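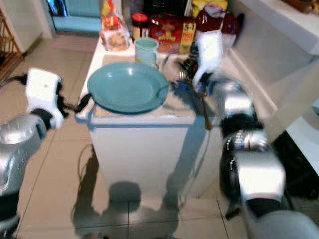
Abb. 1: Kücheninsel mit Teller und Becher, weiter hinten Lebensmittel

Geoinformatik II — Begleitskript
Abschnitt 5: Bezugssysteme und Lagegenauigkeit

5.1 Koordinate und Bezugssystem

Ein Koordinatenpaar ohne Angabe des Bezugssystems ist keine Ortsangabe. Dieselben Zahlenwerte bezeichnen je nach Datum und Projektion verschiedene Punkte der Erdoberfläche. Zu jedem Datensatz gehören daher mindestens: geodätisches Datum, Ellipsoid, Projektion mit Parametern, Einheit und Achsreihenfolge. Die Achsreihenfolge ist in der Praxis die häufigste Fehlerquelle beim Import von Textdateien.

Geographische Koordinaten sind Winkel. Abstände und Flächen dürfen nicht direkt mit der ebenen euklidischen Formel aus ihnen berechnet werden. Für großmaßstäbige Aufgaben wird vorher in ein geeignetes ebenes System transformiert.

5.2 Genauigkeit, Präzision, Auflösung

Präzision beschreibt die Streuung wiederholter Messungen, Genauigkeit die Abweichung vom wahren oder als wahr angenommenen Wert. Die Zahl der Nachkommastellen sagt über beides nichts aus. Programme geben häufig alle intern gerechneten Stellen aus — auch bei Punkten, die von einer kleinmaßstäbigen Karte digitalisiert wurden.

Für den Übungsdatensatz Listville liegen 40 Kontrollpunkte vor. Ein Punkt wurde wegen einer Verwechslung der Punktnummer ausgeschlossen, die Auswertung stützt sich auf 39. Der mittlere quadratische Lagefehler wird aus den Differenzen in Ost- und Nordrichtung gebildet. Vor der Berechnung ist auf systematische Verschiebungen zu prüfen: Zeigen die Restvektoren überwiegend in eine Richtung, liegt meist eine falsche Datumstransformation vor.

5.3 Adressgeokodierung

Bei der Interpolation entlang von Straßenabschnitten wird die Hausnummer linear auf die Segmentlänge umgelegt. Das Verfahren setzt gleichmäßige Parzellenbreiten voraus. Im Teilgebiet Malau ist diese Annahme verletzt, 17 Adressen liegen dort auf rückwärtigen Grundstücken. Der Trefferwert des Geokodierers bewertet die Übereinstimmung der Zeichenketten und ist kein Maß für die Lagegenauigkeit.

Übung

a) Transformieren Sie den Datensatz Listville in das Zielsystem und dokumentieren Sie alle Parameter.
b) Berechnen Sie den Lagefehler mit und ohne den ausgeschlossenen Punkt.
c) Stellen Sie die Restvektoren für Malau überhöht dar. Der Überhöhungsfaktor ist in der Legende anzugeben.

Abgabe als PDF bei Danjuma Adeyemi, höchstens fünf Seiten ohne Anhang.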